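The Kinness Bench Report: Grippers, Round Three

Okay, so when I wrote last I'd just torn the springs out of both handles and was in a bit of a mood. A bunch of you wrote back with ideas (thank you, I read every one, even the very long one about bicycle brakes) and I'm happy to say the pair is back together and I'm having a great time with it again.

For anyone who joined the Kinness list since the open house: I'm building a matched set of hand-held grippers in the shared workshop. You hold one in each hand, squeeze, and the jaws close. I do a job with them at the table, the positions get logged, and later on the arm gets to have a go at the same job from the log. That's the whole plan. It has taken up most of my evenings and a fair chunk of my grocery budget.

The handles

The first set of handles was too fat. I have medium hands and I was getting a cramp at the base of my thumb after ten minutes, so I can't imagine what it would do to somebody smaller. Quang Giáp took one look and said the problem wasn't the width at all, it was the angle, and I argued with him for most of a pot of coffee before I printed it his way. He was right. The new grip tips forward a bit, my wrist stays straight, and I can work through a whole session without shaking my hand out.

I printed the bodies in Plastison black, the cheap spool, and I'd do it again. Layer lines show if you look for them, and the corners are as blocky as a kid's drawing of a truck, but they hold a screw well. One thing I learned the slow way: run the tap through the holes by hand. I used the drill on the first body and stripped two of them, and that body is now a doorstop.

The springs are new too. I went down a size from the ones in the Prasano kit, which were so stiff that I was squeezing hard just to close on nothing. With the lighter ones I get some feel back. You can tell through the handle when you've reached something soft, and for what I'm doing this month that matters a lot.

The cap

Which brings me to the cap! I'd been practicing on blocks and was getting smug about it. Blocks are easy. They have sides, they stay where you put them, and they look the same from every direction. Fiachra Nic Giolla told me to try something floppy and see how long the smugness lasted, so on Wednesday I put a red cap down on the foam board and went at it with both hands.

Oh boy. The fabric bunches up wherever you push it. If I come in with one side first, the cap just slides away across the board, so I've been bringing both grippers in together, low, one from each side. Then there's the strap, which has its own opinions and likes to flop out to the left at the worst moment. I've started treating it as a separate problem. First get hold of the cap, then worry about the strap.

My log says 158 tries so far. I kept 37 of them. The rest went in the bin, mostly from my own bad habits: starting before the log was running, resting an elbow on the table, chatting with whoever walked by. I'm trying to be strict about it. If I wouldn't want the arm to copy it, it goes.

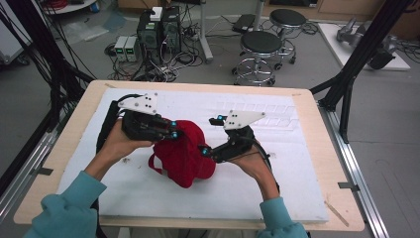 Markers and plates

I get more mail about the white triangles than anything else, so let me go through it. Each gripper has a triangular plate on top with black dots on it, and the plate is how I follow where the thing is and how it's tilted. I cut my first ones too thin and they flexed when I moved fast, and the tilt numbers wandered all over the place. The current ones are stiffer and I've stopped thinking about them, which is the nicest thing I can say about any part.

There are also two blue markers on each gripper, and those are lit. I was fussy about the brightness and went through three resistor values before I liked it. Too dim and they get lost under the shop lights, too bright and they smear. If you're making your own, buy a little bag of mixed resistors and plan on an evening of swapping.

Cables are still my weak spot. Both grippers are wired, and I can feel the tug on my left side whenever I reach across the board. I've tried a velcro loop at the elbow (annoying), a strain relief at the back of the handle (better), and going wireless (let's not talk about it, my wallet is still sore). For now I give myself plenty of slack and keep the cable off to the side. Lương, the little surplus place by the rail yard, had a bin of softer, thinner cable last time I went in, and I'm going back for more of it before somebody else on this list beats me there.

The table

Some of you asked why I bother with the foam board. Two reasons. It's white, so things show up well on it, and it forgives me when I come down too hard, as you can tell by the scuffs. I've got the top clamped at both sides now too, after I bumped it in the middle of a session and threw off every position I'd taken that evening. Clamp your table! I put it off for weeks and it took me less than a minute.

I'm also wearing my teal fleece for every session now. The shop floor is concrete and in December it goes right up through your shoes, so come dressed for it if you're planning to visit.

What's next

I want to finish the cap job before I start anything else. I'm going to keep going until I have a decent stack of clean tries, then hand the whole pile to Quang Giáp, who has a script for lining up the left and right logs so they start at the same instant. My own script drifts. I've looked at it so many times that I can't see it anymore, and a fresh pair of eyes will be a relief.

After that Fiachra wants to try a sock, and I've said maybe. I'd like to fix the left handle first, since it has picked up a squeak on closing. It doesn't change how it works but it's driving everybody at the next bench up the wall, me included. I've tried dry lube and a bit of candle wax. If you've had any luck with printed hinges that squeak, please write and tell me what you used.

The files for the new grip are in the usual Kinness folder, under handles, with the forward tilt in the name. Print it with the flat side down and go easy on the supports. If you make a pair, send me a note about how it sits in your hand, especially if your hands are smaller than mine. I'm at the bench most evenings after seven, and the side door sticks, so knock.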